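Shelf notebook, Skidgate project
September 29, 2023
Entered by Mal-soon Seo

Spent most of the session on the low shelf, and I have to say I'm growing rather fond of it! Crouching changes everything about how the arms come in, and the policy has hardly seen any of that. We're at 81 episodes for the shelf task, with 20 more to go before I hand the batch to Adom.
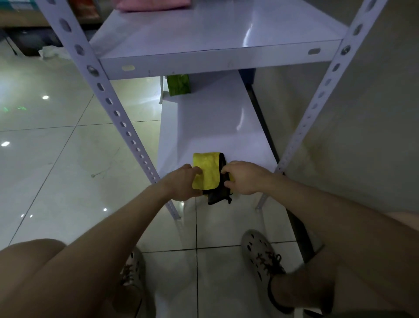
Yellow cloth and something black at the front edge, in both.

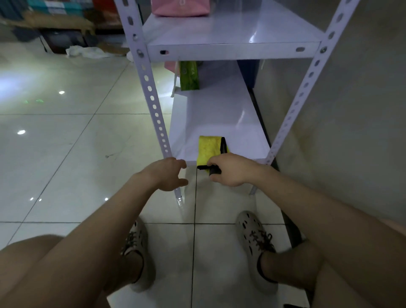 Leobardo wants the start and end labels set by hand contact (I'd been using first reach, sorry, Leobardo), so I'll redo mine in October. Rawan, could you check whether Floller keeps head pitch on export?

Recent entries
Drawer pulls, second pass
Label rules for two-hand grasps
Floller export notes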